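Chapter 4
Saliva: The Mouth's Own Caretaking Fluid
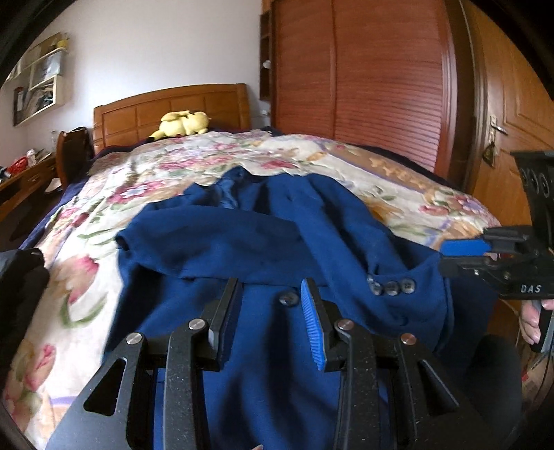

Laine Jõgi remembers spending most of a first year in dental hygiene thinking of saliva as the stuff you had to suction out of the way so that you could see the teeth. By the end of the second year, Laine says, it had become the first thing to look for in any new mouth, before the mirror had even reached the molars.

We hope something similar happens to you over the next 15 pages! Saliva is easy to overlook. It has no shape of its own, it doesn't show up on a radiograph, and patients rarely bring it up unless it has gone missing. Yet almost everything you have read so far in this book depends on it. The enamel of Chapter 2 would not last long without it, and the bacterial communities of Chapter 3 live in it, feed from it and are swept away by it every time we swallow.

In this chapter you will:

- name the major salivary glands and find their duct openings on a partner
- describe what saliva is made of and what each main ingredient does
- explain buffering, and sketch the change in plaque pH after a sugary snack
- tell the difference between dry mouth as a symptom and low flow as a measurement
- carry out and record an unstimulated flow test
- talk with a patient about a dry mouth in plain, everyday words

4.1 A case to carry through the chapter

Shiela Saludo is 87 and has kept nearly all of her own teeth. She has been coming to the Neltville clinic for years, and her chart is a pleasure to read: a filling now and then, a crown on a lower molar, gums in good shape. Then in May she came in for her regular check and the hygienist found 11 new areas of softening, most of them along the necks of the teeth, right where the root begins.

Nothing in her brushing had changed. She was still using a fluoride toothpaste twice a day and still cleaning between her teeth in the evening. What had changed was her medicine cabinet. Over the winter she had started two new prescriptions, one for her blood pressure and one to help with an overactive bladder. She had also taken to keeping a bag of peppermints in her coat pocket, as her mouth felt "like flannel" by mid-afternoon.

Stop there for a minute and jot down what you would want to ask her next. Keep the page. We will come back to Mrs. Saludo in sections 4.4 and 4.7, and it's great fun (we promise) to see how your list of questions grows.

4.2 Where saliva comes from

Three pairs of large glands do most of the work. The parotid glands sit in front of and just below the ears and empty through a duct that opens on the inside of the cheek, opposite the upper second molar. The submandibular glands lie under the jaw, and their ducts open on the floor of the mouth on either side of the lingual frenum. The sublingual glands, the smallest of the three pairs, lie beneath the tongue and drain through a row of tiny openings as well as sharing the submandibular duct in many people.

Then there are the minor glands, hundreds of them, scattered through the lining of the lips, cheeks, soft palate and tongue. They add only a small share of the total volume, but what they make is rich in mucins, the slippery proteins that keep the lining of the mouth from sticking to itself. Dry your partner's lower lip gently with gauze and wait. Within a minute or so you should see small beads of fluid come up, each one from its own gland. Students always love this, and so do we.

The glands don't all make the same product. The parotids turn out a thin, watery secretion, full of the enzyme amylase. The sublinguals make something thicker and stickier. The submandibulars make a mixture of both. When we talk about "saliva" in practice we usually mean whole saliva, the blend of everything the glands put out, together with shed cells, bacteria, bits of food and a little fluid from around the gums.

At rest, the submandibular glands are the biggest contributors. Start chewing, and the parotids wake up and take on a much larger share. During sleep the whole system goes very quiet. Remember that last point when a patient asks why the bedtime brush matters so much.

4.3 What is in it

Saliva is nearly all water, and water alone does a good deal. It rinses, it dissolves food so that the taste buds can get at it, and it dilutes acid. The small remainder is where things get exciting:

Bicarbonate. The main buffer in stimulated saliva. It mops up acid, and its concentration climbs as the flow gets faster, so a chewing mouth is far better defended than a resting one.

Calcium and phosphate. The same minerals that enamel is built from. At a healthy pH, saliva is supersaturated with them. In other words, it holds more than you would expect it to be able to, and it is ready to give some back to a tooth surface that has lost a little.

Proteins such as statherin and the proline-rich proteins. These keep the calcium and phosphate from dropping out of solution all over the mouth. They also help form the pellicle, the thin film that coats a clean tooth within minutes of polishing.

Mucins. Lubrication, and a protective coat for soft tissue.

Antimicrobial ingredients. Lysozyme, lactoferrin, peroxidase and secretory immunoglobulin A all have a part in keeping the bacterial population in check. They don't sterilize the mouth, and you wouldn't want them to.

Amylase. Begins the breakdown of starch. Chew a plain cracker slowly and notice the faint sweetness that comes after a while. Try it before you read on!

4.4 Acid, buffering and the snack curve

In Chapter 2 you met the idea of a critical pH, the point below which enamel begins to lose mineral. We used a working figure of 5.5 and noted that root surfaces are in trouble sooner, at a less acidic level. Now we can put saliva into that story.

A mouthful of sugar reaches the plaque. The bacteria get busy, and the pH in the plaque falls within minutes. If nothing else happened it would stay down. Saliva is what brings it back up. It clears the leftover sugar, neutralizes the acid, and then supplies mineral for repair. Draw this as a curve, with time along the bottom and pH up the side, and you will see a steep drop followed by a slower climb home.

Now draw it again for a person with very little saliva. The drop goes deeper and the climb takes much longer. Add a peppermint every half-hour, and the curve may hardly get home at all between lunch and supper. You can probably see Mrs. Saludo's afternoon in that second drawing. Her roots, exposed by a bit of gum recession over the years, were exactly the wrong surfaces to leave sitting under it.

4.5 Dry mouth and low flow

Two words are often muddled, even in clinic notes. Xerostomia is the feeling of a dry mouth. Hyposalivation is a measured reduction in flow. A patient can have one without the other. Some people with a perfectly respectable flow feel parched, and others have lost a lot of saliva so gradually that they have stopped noticing.

Ask about the feeling. Measure the flow. Write both down, under their proper names.

Medicines are a very common cause, and the risk tends to rise with the number a person takes. Others include radiation to the head and neck, Sjögren's disease, poorly controlled diabetes and dehydration. Mouth breathing can make a mouth feel dry with the glands in good working order. Patients should never stop a prescribed medicine on our say-so. A letter or a phone call to the prescriber is the proper route, and it is often a very productive conversation.

4.6 Before the lab

Your first flow test is on Tuesday in most programs that use this book, so a few words about preparing. The person being tested should have nothing to eat or drink (apart from water) for at least an hour beforehand, and no gum. Seat them upright, head tipped slightly forward. Ask them to swallow once, start the timer, and let the saliva drain passively into a weighed cup for five minutes. No chewing, no spitting hard, no chatting. Weigh the cup again, treat one gram as one millilitre, and divide by five to get the flow per minute.

A resting flow of 0.1 mL per minute or less is generally taken as clearly low. Don't be alarmed if you and your partner get quite different results, or if your own changes from morning to afternoon. Healthy people vary a great deal.

Warm-up questions

1. A patient chews sugar-free gum after lunch. Which glands are now doing more of the work, and what has happened to the bicarbonate level?
2. Why might a mouth with plenty of saliva still have decay?
3. Rewrite this chart note in words you would use with a neighbour: "Pt reports xerostomia, worse p.m., likely medication-induced."
4. Look back at your list of questions for Mrs. Saludo. What would you add after reading 4.4?

Turn now to 4.7, where we sit in on her next visit and hear what she had to say about the peppermints.

Search this book
Enter keyword
Go

Related chapters
Chapter 2: Enamel, Dentine and the Mineral Exchange
Chapter 3: Living Plaque
Chapter 5: The Gums in Health
Chapter 9: Caring for Older Mouths
Appendix B: Flow Test Recording Sheet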